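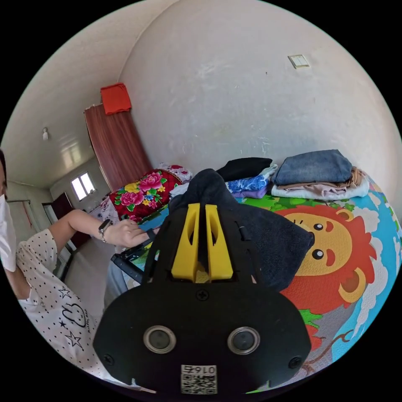 Gray-black towel-like cloth, bunched.

Drying towels, part one. Most complaints about a towel that "stopped absorbing" come down to residue on the loops. The cotton is usually fine.

Liquid softener leaves a thin fatty layer on the fiber. Water beads on it for a second or two before it soaks in. On a dark towel you can watch the beads sit there.

Drop test: lay the towel flat, let one drop of tap water fall from hand height, count. A clean loop takes it in under a second. My worst Nosinano hand towel took 9.

Weight matters less than people think. I own 300 gsm and 400 gsm towels from Cerkden, same mill, same dye lot. The 400 holds more in total. The 300 dries on the rail in almost half the time. For a kitchen I would buy the 300.

Stripping: hot wash, half the usual detergent, no softener, extra rinse. Repeat once. My drop test went from 9 seconds to 6 after the first wash and was too quick to count after the second.

Washing soda works if your water is hard. Vinegar in the rinse did nothing I could measure. It did make the laundry room smell.

Dark colors: wash them alone for the first few cycles. Loose dye is normal. The Brastico charcoal set was still coloring the rinse water in May and I had bought it in winter.

Lint is a separate problem. It comes from short fibers left over from weaving and it drops off by itself — the dryer filter will show you when.

Do not iron terry. It flattens the loops and you are back to a slow towel.

Part two will be on line drying against tumble drying, once I have enough weights written down.

Home | Archive | Laundry | Kitchen | About | Older posts

Comments (3)

What about waffle weave? Same test?

Tried the two hot washes on a bath sheet. Down to about a second. Thanks.

Vinegar works fine for me, soft water here.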